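Court Reporting Basics
Handout 3: Sentencing hearings
Instructor: Neema Barasa

Read this before the workshop. It covers the terms that come up most often at a sentencing hearing, what to write down, and the mistakes that turned up in the last set of practice stories. General points only. Rules differ from state to state, and the local statute always wins over a handout.

1. Where sentencing fits

A criminal case usually starts with an arrest or a summons, then a charging document, then a first appearance. After that come hearings on bail, evidence and scheduling. Most cases end in a plea. A small share go to trial. Sentencing comes after a guilty plea, a no contest plea or a guilty verdict.

In a misdemeanor case the judge may sentence the person minutes after the plea. In a felony case there is often a gap of several weeks while a probation officer prepares a presentence report. The report is normally confidential. You will hear lawyers quote from it in court, and you can report what is said in open court, but you will not usually get a copy.

2. Terms to know

Suspended sentence. The judge hands down a term of jail or prison but holds back all or part of it. If the person follows the conditions, the suspended part is not served.

Deferred sentence. The judge puts off entering a sentence for a set period. If the person meets the conditions, the case may be dismissed at the end. Do not use "deferred" and "suspended" as if they were the same word. Several of you did in August.

Concurrent and consecutive. Concurrent terms run at the same time. Consecutive terms run one after another. Two 3-year terms served concurrently are three years. Served consecutively, they are six.

Credit for time served. Days already spent in jail on the case, taken off the sentence. Ask the clerk for the number if you did not catch it.

Restitution. Money the person must pay to a victim for a loss. It is separate from a fine, which goes to the government, and from court fees.

Probation and parole. Probation is supervision ordered by a court, often in place of custody. Parole is supervision after release from prison.

Allocution. The defendant's chance to speak before the sentence is given. Some decline.

3. A practice case

We will use the made-up file of State v. Langat in the workshop. Njoroge Langat, 33, pleads guilty to one felony count of theft from his employer, a supply company called Clarnow. The plea agreement drops two other counts. The prosecutor, Faith Rweyemamu, asks for five years with two suspended. The defense lawyer, Idrisa Tanui, asks for a deferred sentence of three years and points to a clean record. The judge gives Langat three years, all suspended, and orders restitution. He gets credit for 23 days served.

Before you come in, write a first paragraph of no more than 30 words. It should say who was sentenced, for what, and to what. Save the arguments for the second and third paragraphs.
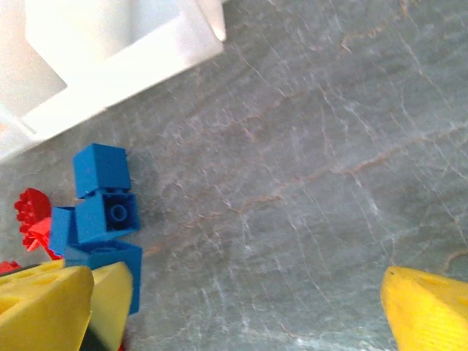
Most first drafts of this story give the prosecutor's request too much room. The request matters, but the sentence is the news. The same goes for the maximum penalty. A line saying that Langat "faced up to" a long term is useful once, low in the story, and only if you have checked the figure in the statute.

Watch the dropped counts as well. He was charged with three and convicted of one. You may report that two were dismissed under the agreement. You may not write as though he committed all three.

4. What to write down

Case number, exactly as it appears on the docket.
Full name of the defendant, with age and hometown if given in court.
Names and titles of the judge and both lawyers. Spell them back to the clerk.
Each count, whether it is a felony or a misdemeanor, and what happened to it.
The sentence on each count, and how the counts run together.
Conditions: treatment, no-contact orders, community service, travel limits.
Restitution, fines and fees as separate amounts.
Direct quotes from the judge. Get a short one in full and leave the long ones alone.

Recording is allowed in some courtrooms and banned in others. Ask before you turn anything on. If you are told no, that also covers the phone on the bench beside you.

5. Victims and witnesses

A victim may speak at the hearing or send a letter. Check your newsroom's policy on naming victims before you leave the building. Do not name victims of sexual offenses, or children, without talking to an editor. A person can be left out of a story by name and still be identified by their street, their job or their family tie to the defendant. Read your draft again with that in mind – it is the error we correct most.

If you approach someone in the hallway, say who you are and where you work first. If they say no, stop.

6. Common errors

"Found innocent." Juries return a verdict of not guilty.
"Pled out." Write that the person pleaded guilty.
"Jail" for prison. Jails are usually run by a county or city and prisons by the state or federal government.
"Robbed" for a burglary. Robbery is taking from a person by force or threat. The exact definition of burglary varies, so read the charge.
"The court felt." Courts rule, find, order or deny.

7. Assignment

Write the Langat story in 350 words or fewer, using the file and nothing else. Add a list of three facts you would want to check with the clerk, and say which document each one would be in. Kipchumba Temba will edit the drafts and return them with marks for accuracy first and style second. A misspelled name is an automatic rewrite.

Drafts are due 22 December 2022. Bring a printed copy of the practice file to the workshop, along with your notes from Handout 2.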